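Filed under: Kitchen, Cleaning, Things I Tested So You Can Skip Them

# Plastic cups and the tricks people swear by

Every August, when the iced tea comes out, my inbox fills up with the same question. How do you get the smell out of a plastic cup? And every August somebody forwards me the same list of miracle fixes, usually copied from a list that was copied from another list. I finally went through the thing item by item. Most of it is harmless. Some of it is a waste of vinegar.

My test cups were the cheap kind from the Villalba discount store, plus a few better ones that had been knocking around my cupboard for years. They had held coffee, tomato soup and one bad week of garlic broth.

## Baking soda paste

Works on stains you can feel with a fingernail. Does very little for smell, whatever the lists say. Mix it thick, rub it on with a soft cloth, rinse twice. If you scrub hard with it you'll dull the plastic, and a dull cup picks up the next stain faster. I've done this to a whole set and regretted it.

## Baking soda soak

Better. Two spoonfuls in a cup of warm water, left overnight. The coffee smell was gone by morning. The garlic needed a second night, and even then I wouldn't have served it to company.

## White vinegar

The most oversold liquid in American housekeeping. It takes off the chalky film you get from hard water, and it does that well. For smells it mostly swaps one for another. And please stop mixing it with the baking soda. The fizz is fun, but what's left in the cup afterward is close to plain salty water.

## Newspaper stuffed in the cup

I expected nothing from this and got a little something. Crumple a dry sheet, push it in, put the lid on if there is one, and leave it for a couple of days. It helped with the soup cup. It did nothing at all for the garlic.

## Sunlight

The one I recommend first now. Put the washed cups on a windowsill or out on the step for an afternoon. It fades tomato stains better than anything I bought in a bottle. Bright colors may fade too if you leave them out all summer, so bring them in.

## The tablets

Clinau sells a cup-and-bottle tablet, and a reader asked me to try it against the one from Besari. I used both as the boxes say. They both fizzed, they both smelled like a swimming pool, and the cups came out about as clean as the ones from the overnight soak. I won't be buying either again — you may feel differently if you hate waiting.

## Freezing

I keep hearing that a night in the freezer "kills" odors. My cups came out cold and smelling of garlic. Once they warmed up they smelled of it more.

## Things that do matter, dull as they are

- Rinse the cup as soon as it's empty. Tomato and coffee set while they sit.
- Wash with hot soapy water and your hand, or a sponge that isn't already greasy. An old sponge is where half the smell comes from.
- Dry cups completely before you stack them. Wet cups stacked tight go sour.
- Store them right side up if your shelf liner smells at all. Rubber liners do.
- Top rack only in the dishwasher, and check the bottom of the cup first. Some of mine had no mark, so I wash those by hand.

If two cups get stuck together, put ice water in the inner one and stand the outer one in warm water. Wait a minute, then twist. This is the rare internet tip I have no complaint about. Don't pry with a knife.

As for cups with cracks or deep scratches, I toss them or move them out to the shed for screws. The Drellonetti catalog has a repair glue it claims is good for drinkware, and I read the small print on the tube, which says to keep it away from anything hot. I'd call that a flowerpot glue.

Next time I'm going after the lemon-in-the-garbage-disposal people. Send me your evidence if you have any, and please, something you tried yourself. 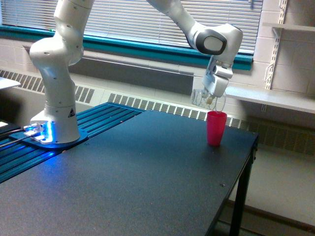 *Reading time: 7 minutes if you argue with it as you go*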